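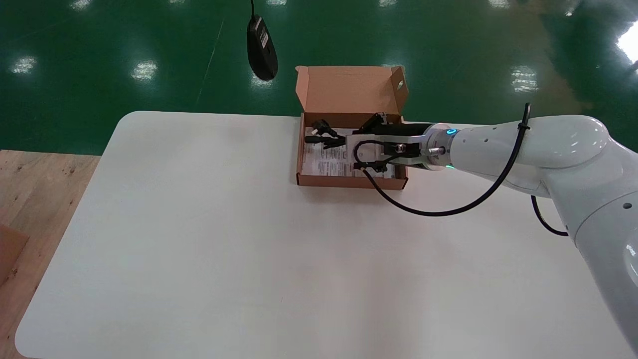
Gripper trials at Westthorpe: your questions

What are you comparing?
Two-finger grippers on white arms, all going after the same awkward target: a black cable in a cardboard box. We love this test! Cables bunch up, slide under the paperwork and never sit the same way twice.

Why leave the printed papers in?
They make it harder, and that's the fun of it. A finger that goes a little too deep drags paper along with the cord.
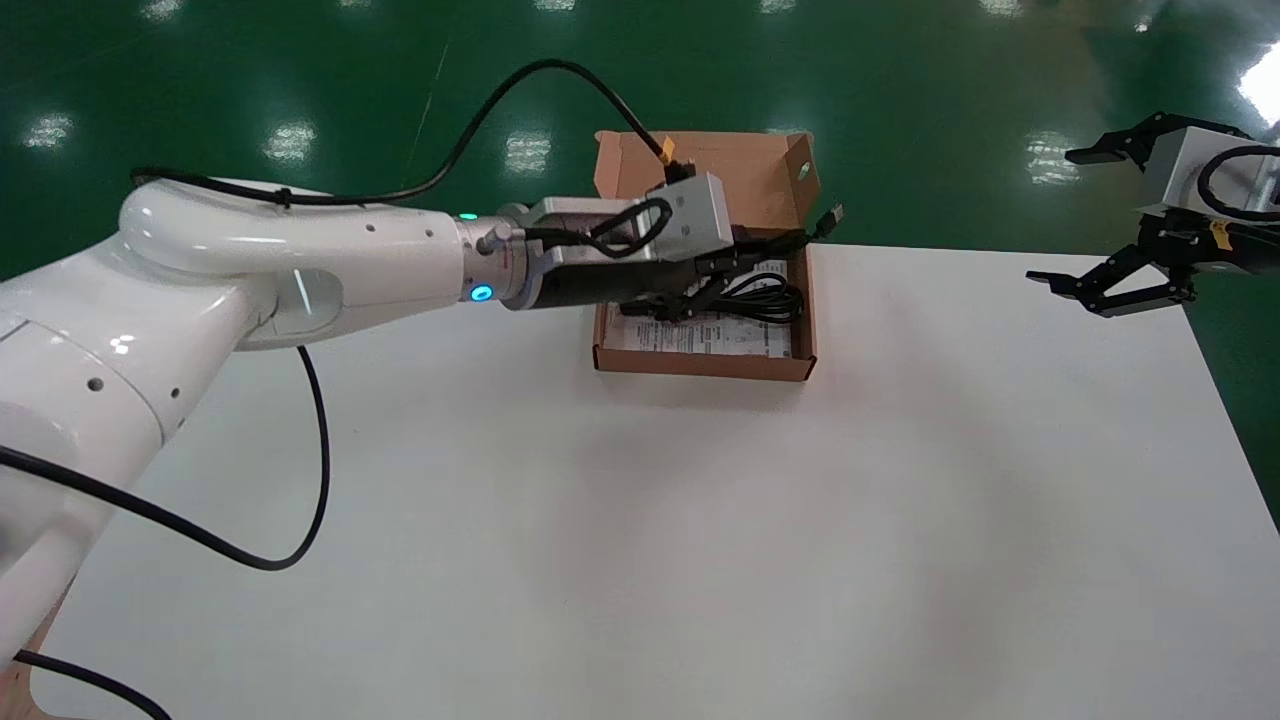 Fingers on the coiled cable, with a USB plug over the right rim of the box.

How many tries does each gripper get?
18 per box position, with 6 positions. Joana Simões resets the box by hand between tries.

What counts as a good pick?
The whole cable clears the box and stays held while the arm moves away. Paper coming along is scored separately.

Do you change the controller settings between grippers?
Only the closing force. Speed stays put, or we'd be comparing two things at once.

Can I bring my own gripper?
Please do! Write to Carolina Lobo before Thursday and tell her the bolt pattern and cable length. The Radside adapter plate is here if you need one.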